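Filed under: Help & Troubleshooting > Arms and Hands

nerstead_bay
Our Clumia faulted again at cycle 342 – left wrist overcurrent, and the tote dropped over an inch. No one hurt, thank goodness, but I'd love your thoughts, friends.

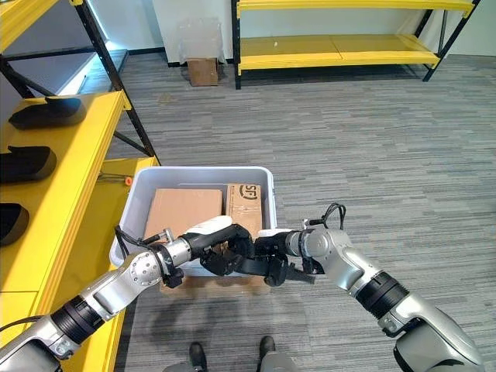

Both hands at the tote, two cartons inside

murkska
Oh, I feel for you! I'd look at that looping cable on the left wrist first. Ours snagged just like that.

wijesinghe12
I'd respectfully disagree – overcurrent sounds like load to me. Weigh the cartons before you touch any wiring.

nerstead_bay
Will do both, with the e-stop close by.

Contact us | © Clumia Owners Forum | Back to top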